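Ordnung in der Küche – was bei mir seit Januar funktioniert

Viele Leute kaufen zuerst Boxen und denken danach nach, was hinein soll. Ich habe es auch so gemacht und hatte am Ende drei leere Dosen von Viller im Keller. Besser ist es, einen Schrank ganz auszuräumen und alles nach Gebrauch zu sortieren: täglich, jede Woche, selten.

Mehl, Reis und Linsen fülle ich sofort nach dem Einkauf um. Für 300 Gramm Linsen reicht ein kleines Glas mit Schraubdeckel. Das Datum schreibe ich mit einem Fettstift auf den Boden vom Glas, dort wischt man es beim Spülen nicht so leicht ab wie vorne.
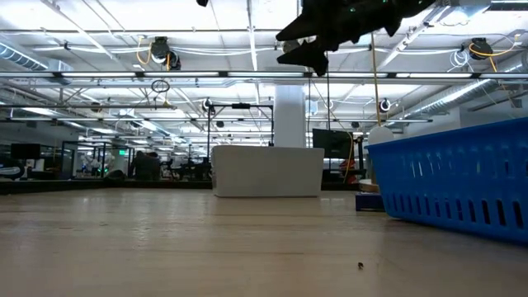
Zwiebeln und Kartoffeln sollen nicht zusammen liegen. Die Kartoffeln keimen sonst schneller, und im Sommer merkt man es schon nach kurzer Zeit. Sie brauchen es dunkel und kühl, die Zwiebeln vor allem trocken. Ein weißer Behälter mit glatten Wänden und ein großer blauer Korb aus Kunststoff sind auf dem Tisch gut zu unterscheiden, und so weiß auch der Besuch, was wohin gehört. Meine Nachbarin Godelieve Geerts legt unten noch eine Lage Zeitungspapier hinein und wechselt sie, wenn sie feucht wird.

Zum Auswaschen nehme ich warmes Wasser mit einem Löffel Natron. Bleibt ein Geruch zurück, lasse ich den Behälter über Nacht offen am Fenster stehen – bei Knoblauch manchmal zwei Nächte. Scheuermilch benutze ich für Kunststoff nicht mehr, sie macht feine Kratzer, und darin sitzt später der Schmutz.

Das Regal unter der Spüle bleibt bei mir für Putzmittel reserviert. Lebensmittel kommen dort nie hin, auch keine geschlossenen Konserven.

Jolien Kramer, 2. April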